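Papers > Parisi Craft Review > Rural trades > Section 3

We use cookies to remember your reading settings. Accept or manage your choices.

3. Seasoning the shanks, and why I stopped trusting the calendar

I should say at the start of this section that I came to the seasoning question as a stick maker and only later as somebody who writes things down. Most of us were taught the same rule: cut your hazel in winter, leave it a year for every inch of thickness, then straighten it and dress it. I've followed that rule for most of my working life and I've had some lovely shanks out of it (and a fair few that crept back into a bend the moment a customer got them home!).

For the study I cut 143 hazel shanks from two coppices, one at Rondunthorpe on heavy clay and one at Dritness, where the ground is thin and drains fast. Every shank was weighed on the day it was cut and then again at regular visits until I was happy that it had settled. That gave me 2,574 weighings in all, which is a lot of trips out to a cold shed with a pencil behind your ear.

The shanks were stored flat, in open bundles, with the bark on and the cut ends waxed. I didn't stand any of them upright, though plenty of makers do, and I'd love to see somebody repeat the work that way.

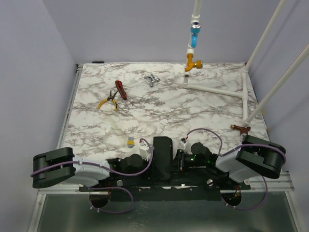
Does it matter which end of the shank gets waxed first?
Wax the thick end first, as soon as you're back from the wood, then do the tip when you get to it. In my bundles the splits nearly always started at the butt, and a tip that waited until the evening came to no harm.

Now, the weights. The Dritness shanks dropped quickly through the spring and had more or less levelled off by May of the following year. The Rondunthorpe ones were slower and much more mixed. Some were as settled as anything from Dritness, and others from the very same stool were still losing weight when I'd have been tempted to put a handle on them. I had 37 shanks in that awkward group, all of them thick enough and old enough to pass the inch-a-year rule, and every one of them moved after straightening. A few went only slightly, the sort of curve you'd forgive in a thumbstick. Others were good for nothing but bean poles.

What I took from this is that the scales are a better guide than the calendar. If a shank weighs the same on two visits a month apart, I'll work it. If it doesn't, back it goes — however long it's been in the shed. I know that sounds obvious written down, but I'd never once weighed a shank before I started on this.

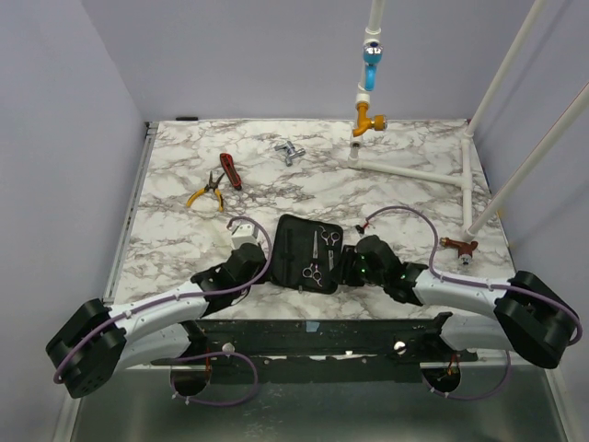

Figure 2. Twin-arm bench with marble-patterned top.

Straightening I did over steam in the ordinary way, bending a little past true and letting the wood come back to meet me. I tried the hot sand box described in the Dralum notes as well, and I do like it for short kinks near a knot, but it scorches the bark if you look away for a minute and a scorched shank is hard to sell. Chestnut and blackthorn are left out of this section altogether. Blackthorn especially deserves its own paper, as it seems to please itself when it dries and I've had pieces split right down the middle after years of sitting quietly on a rack.

One weakness I ought to own up to is the shed. It's stone, it faces north, and it's damper than most people's garages, so my drying times will be longer than yours if you keep your sticks somewhere cosy. The weighing method should carry over all the same, and a set of kitchen scales is plenty good enough for it. The handles, and how each was jointed to its shank, are covered in Section 4.

Parisi Craft Review | Contact the editor | Back to top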